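생활섬유 실습 강의노트 - 체크 원단 다루기 (접기 전 단계)
29/10/2018 배부, 담당 Tania Dissanayake

지난 시간 못 한 부분부터. 체크는 무지보다 쉽다고들 하는데 반은 맞음. 줄이 있으니까 삐뚤어진 게 바로 보임. 대신 구겨진 상태에선 줄이 다 휘어서 어디가 식서 방향인지 헷갈림.

1. 펼치기
한가운데를 집어 올리면 네 귀가 다 아래로 처짐. 털어서 결을 풀 때는 괜찮음. 펼칠 때는 안 됨, 귀부터 찾을것.
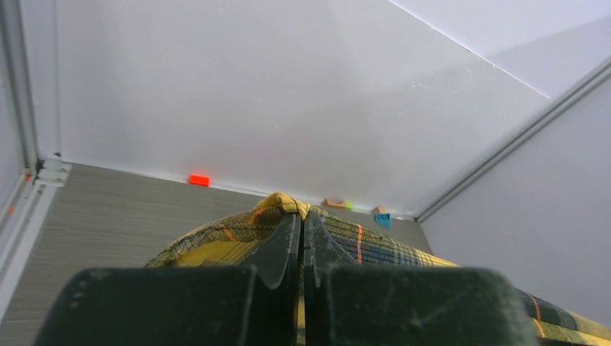
귀를 찾았으면 두 손으로 잡고 바깥쪽으로. 당기는 힘은 양쪽 똑같이. 한쪽만 세게 당기면 사선으로 늘어나고, 바이어스로 한번 늘어난 건 다림질해도 잘 안돌아옴. 큰 주름 먼저, 잔주름은 나중에 손바닥으로.

2. 줄 읽기
넓은 띠 말고 가는 줄을 기준으로 잡는다. 붉은 계통 가는 줄이 제일 눈에 띔. 한 줄만 정해서 끝까지 손가락으로 따라가 볼 것. 중간에 꺾이면 그 밑에 접힌 데가 있다는 뜻. 능직은 사선 결이 따로 보이니까 체크 줄하고 혼동하지 말기. 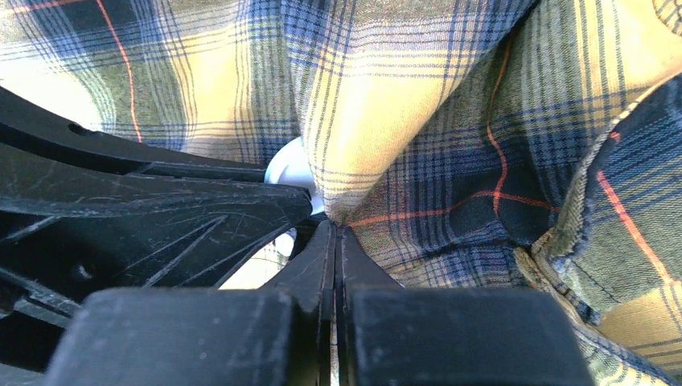

단이나 앞여밈처럼 두 겹인 곳은 따로 본다. 겉장이랑 무늬가 안 맞는 경우 많음. 억지로 맞추려고 당기지 말고 솔기를 기준으로. 보풀은 지금 떼지 않음, 4주차에 함.

3. 천 위의 작은 물건
단추, 카보숑, 빈 상자 같은 거. 접기 전에 전부 치운다. 유리질 표면은 천이랑 같이 밀리면 긁힘. 둥근 건 옆면을 양쪽에서 잡고 똑바로 위로 듬. 끌지 말것. 작은 것부터, 상자는 그 다음.
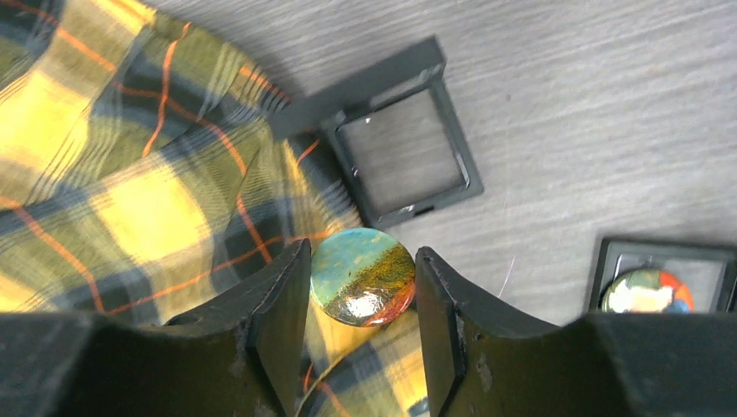
Fladov 씨는 순서를 바꿔서 천을 먼저 살짝 걷어내고 물건을 드는 편이 낫지 않냐고 물었음. 얇은 천이면 가능. 기모 있는 플란넬은 마찰 때문에 같이 딸려옴, 그래서 우리는 물건 먼저.

옮긴 물건은 작업대 뒤쪽으로. 천 펼칠 자리 가운데는 비워둔다. 박자 맞춰 접는 연습은 메트로놈 사용, 처음엔 천천히.

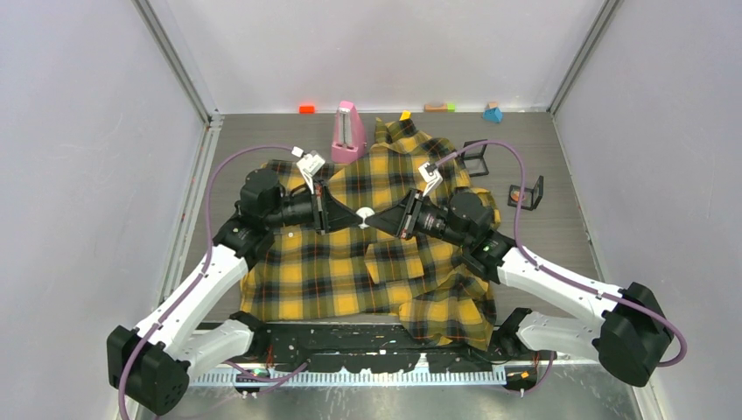
4. 과제
- 체크 천 하나 골라서 구긴 뒤 펼치기, 기준 줄 표시
- 어디서 줄이 꺾였는지 메모 (그림으로 그려도 됨)
- Raudsepp 교재 27쪽 읽어오기, 접는 법은 2장
- 제출은 Lider 게시판, 과목번호 3309

1월 보강 때 셔츠 접기로 넘어감. 각자 헌 셔츠 한 벌 지참.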